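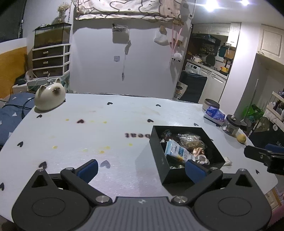 Good practice for hand-held gripper work in homes

Masusier gallery, table tasks. Updated 15th June.

The Masusier working rules cover sorting and packing with hand-held grippers in rooms where people live. Fumora keeps the rules, and the Terkthorpe group applies them on its home sessions. The full text has 16 rules. The ones on this page are those that concern small goods, a table and a box, with the wording as it stands in the current version and notes where operators have asked for them.

The rules are written for two-handed work by one operator. Work with fixed arms has a separate text and nothing here should be carried over to it.

The room

Leave the room as it is lived in. Furniture, bedding, kitchen goods and ornaments stay where the household has them, unless something is in the operator's way or could be knocked over. A tidied room is allowed only if the household tidied it for its own reasons.

Put away papers with names or addresses, medicine labels with a person's name on them, bank cards, keys and family photographs before the first recording. Walk the room once at standing height and once at the height of the grippers. A shelf that can't be read from the door may be easy to read from the table, and anything seen through an open doorway counts as part of the room.

Cables across a bed or floor are noted on the sheet. They may stay if the operator doesn't have to step over them. A cable that crosses the operator's path is moved or taped, and taping is done by the person running the session, not by the household.

Fish tanks, pet cages and lit stoves: keep them out of arm's reach. If the table can't be moved far enough away, use another table.

The table

Stains and printed patterns are fine. Don't cover a printed table with a plain cloth. The Boersma checklist used to ask for a plain white surface, and some older sheets still carry that line. It was taken out and should be crossed through wherever it turns up.

Things that belong on the table may stay at the back of it: jars, tins, food, ornaments. They are listed as "standing items" and are not picked up during the task. If an operator touches one by accident, the recording is kept and the touch is written down. Glass goes to the back, and never between the operator and the box.

The table should be clear of the operator's own things. Phones, drinks and the session sheet go somewhere else.

The grippers

Check both grippers before each session. Open and close each one fully four times, look at the pads from the side, and make sure that they meet flat. A pad that has started to lift at a corner is replaced. Don't glue it back on.

Pads on the left and right gripper must be the same color and from the same pack. Mixed pads are the most common fault found on the Terkthorpe sheets.

Check the pivot screws by hand. They should be snug, with no play in the linkage, and the fingers should still move freely. If a screw needs tightening more than once in a session, the gripper is taken out of use for the day.

Wipe the pads between households, and also after handling anything sticky or dusty.

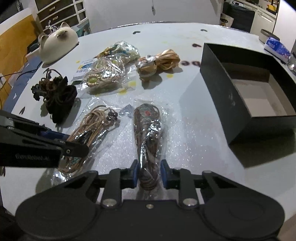
Cord goods in clear packages, bundles without packaging, and an open box with nothing in it. Both grippers are at the table.

Packages and film

Clear film is hard to judge. It shines, it folds under the pads, and the edge of the bag is often not where the eye puts it. The rules ask for the following:

Close on the goods as well as the film where this can be done. A grip on film alone is allowed, but mark it on the sheet as "film only".

Long packages may be taken near the middle or near one end. Decide before closing. Sliding the pads along a closed package to find a better hold is not good practice, and a new grip should be made by opening fully and starting again.

Do not smooth the film flat before a recording. Do not take goods out of their packaging so that they are easier to hold, and don't add packaging to something that came without it.

A torn bag is set aside after the recording ends. Loose beads or stones on the table end the task at once – they roll, they get under the pads, and they are a choking risk in homes with children or pets.

Loose cord and ribbon

Bundles without packaging are handled from the thickest part. Loops catch on the fingers and on the linkage. If a loop has caught, stop, hold still, and free it with the other gripper. If that doesn't work, say so aloud, end the recording and free it by hand. Pulling is not allowed, even with goods that look strong.

Knots are left alone. Untying is a task of its own, with its own sheet.

Ornaments set with stones or beads are lifted by the cord or the package. The pads should not press on the setting.

The box

The box stands open and stays where it was placed at the start. It may stand at an angle to the table edge. Operators have asked whether it should be squared up first, and the answer is no.

Lower goods into the box until they rest on the bottom or on other goods, then open the pads. Dropping from the rim is recorded as a drop. It isn't a failure of the task, but it has to be on the sheet.

Fill in any order. A mixed box with soft and stiff things together is normal, and there is no need to arrange it. Goods must not stick out so far that they tip over the rim when the box is touched.

Do not push goods down with a closed gripper. If the box is full, it's full.

Two hands

One gripper moves at a time near the box, unless the task sheet calls for both. The waiting gripper is held still and slightly open, away from the goods being moved. It may rest over the table but should not lean on it.

Passing an item from one gripper to the other is allowed when the reach is awkward. The first gripper opens only after the second has closed, and the operator counts to 2 before letting go.

Time and rest

A session has up to 100 short recordings. The operator may stop at any point without giving a reason, and no one else in the room may ask for "just one more". Rest breaks are written on the sheet with the time they began.

Operators who feel soreness in the thumb or wrist stop for the day. Swapping hands is not a substitute for stopping.

The household

People who live in the home may watch. They should sit or stand behind the operator, and they are told when recording starts and when it ends. They can ask for any recording to be deleted on the day or later, and the request is carried out without discussion.

Goods used in the task go back where the household wants them. If something was damaged, it is written down and reported before the grippers are packed away.

Using this page

The pictures may be printed for training together with the rules text. Please don't crop them. Notes on wording go to the Fumora rules desk with the section heading in the subject line, and changes are made in June each year. The fixed-arm text, the kitchen text and the blank session sheets are on the Masusier downloads page.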